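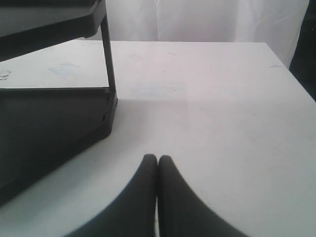
Thread / Desk & Home

ok day two of the big desk clearout. found 166 receipts in one drawer. oldest is from September, for a kettle I don't even own anymore

1/ rule I'm using: if it's paper and I haven't touched it in 45 days it goes in the scan pile. no reading it. no memories. scan pile

2/ exception – warranties. the Preven heater one is 21 pages, all stapled, in every language but the one I need

3/ trays labeled now. IN, OUT, and WAVHAM for anything from the Wavham apartment. that one filled up first, of course

4/ pens. tested every single one on the back of an envelope. kept 3. teh rest were dry or that awful scratchy kind

5/ does anybody shred at home or do you take it somewhere? the place on Orkine St wants a minimum weight and I'm proably under

6/ taking a break, back hurts. cables tomorrow – send help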